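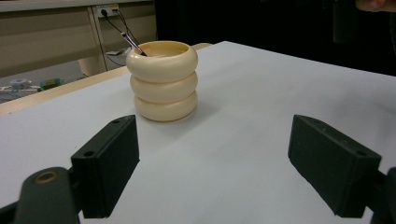

I own too many containers for holding other containers' overflow. The trouble began in August, when I decided the table by the outlet would be a proper work table, with a surface you could set a sheet of paper on without first moving a bowl of keys. I cleared it in one evening. Then I let one thing back on, the cream cup that looks like three inflated rings stacked up, and I gave it a single tenant, the slim dark one with the silvery band near the top. It leans. Everything leans in that cup, as the mouth is wide and the inside has no opinion about what you put in it.

The cup came from Mimesar, a shop in Drundlow that sells candles, soap and one shelf of pottery at prices that make you put your hands in your pockets. I went in for a birthday card. The woman at the register called the shape "playful," a word I have learned to hear as "does not fit in the dishwasher rack," and she was right on both counts. I tried drinking coffee out of it exactly once. There is no handle, and a rounded rim that thick sends the coffee off in directions of its own. So it was demoted to desk duty, or promoted, depending on how you feel about coffee.

My friend Balthasar Oberholzer came by that week and said it looked like a tire store for very elegant cars. He then asked where all my pens had gone. They had gone into a shoebox, Balthasar, where I was sorting them.

Sorting meant scribbling with each one on the back of a gas bill. I kept going until I had 272 of them, counting the pencils, the dried-out markers and a run of hotel ballpoints from hotels I don't remember liking. I wrote the number on the shoebox lid, where it still accuses me. Most of them went in the trash. The good markers went to Mudassar Butt down the hall, who teaches fourth grade and took them without asking any questions, as if people hand him shoeboxes all the time.

What I had not planned for was how dusty those creases get. The rings look smooth and easy from across the room, but the two grooves between them collect everything, and a cloth slides right over the top. A soft toothbrush does it. So I now own a toothbrush for a cup, and the toothbrush needs somewhere to live, and you can see where this is going.

The table has held up better than I expected. Mail lands on it and gets moved off by bedtime – most nights. The white top shows every crumb and ring, so I wipe it more than I have ever wiped a table in my life, usually while waiting for the kettle.

I still haven't bought the birthday card. Her birthday was in August too.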